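Course handout, week 3: Can machines do the chores yet?

Reading for this session: the Drosisico and Allico product notes, and the Sakalauskas trial write-up (sections on sorting only).
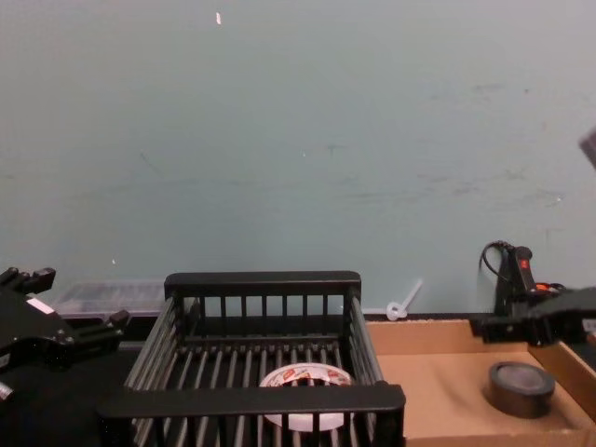 One reader of last year's version of this handout objected that I was too hard on the whole field. Moving a roll of tape from a basket to a box may look trivial, the note went, but five years ago it took a custom fixture and a month of programming, and now a pair of arms can pick it up from a set of demonstrations. You are grading a toddler against an adult.

I take the point about progress, and we will come back to it. I don't accept the last sentence. The toddler is not being sold to anyone. Once a company offers a machine to a warehouse or a family, the adult standard is the one that applies.

1. What counts as doing a chore

For this course a chore is done when a person can leave the room and come back to finished work. Keep that definition next to you when you read the company material. Most of what is shown falls into one of these groups:

Teleoperation. A person moves the arms from somewhere else. Useful for gathering training data, but the labor is still there.

Supervised runs. The machine acts alone while somebody stands by to reset it. Ask who reset it, and how often.

Unattended runs. Rare, and usually on one object in one place.

A still picture can't tell you which of these you are looking at. A short clip often can't either. Look for the text that goes with it, and if there is none, assume the first.

2. Why tidying a bench is hard

Think about rolls of tape. A full roll can be gripped across the outside. A nearly empty one may be too thin for that, and the fingers have to go through the hole or over the rim. If it lies on bars, a fingertip can catch between them. If it lies flat on cardboard, pressing down may shift the whole box. You handle all this without thinking, mostly by feel, and many grippers have very little feel to work with.

Then there is the question of what goes where. "Put the tape away" assumes you know which container is storage and which is trash. Small leftovers such as cable ties make it worse – keep or throw out?

3. The numbers

The Sakalauskas write-up reports 381 attempts at sorting small shop supplies. The arms completed 66 percent of them. Before you decide if that is good, work through these points:

Attempts were stopped after 30 seconds and counted as failures. Would a longer limit help, or only hide slow work?

Objects were put back by hand between attempts. That time is not in the table.

The write-up does not say what happened to the items that were dropped. On a shop floor, someone picks them up.

Allico quotes the same trial in its product notes and leaves out the time limit. Please find the paragraph and bring it marked up.

4. For Saturday

Pick one chore you did this week that took under a minute. Write down every object you touched and every time you changed your grip. Then read the Clakholm brochure and mark each claim you could check with a stopwatch. Two pages at most, and bring a paper copy – the projector in the seminar room is still out.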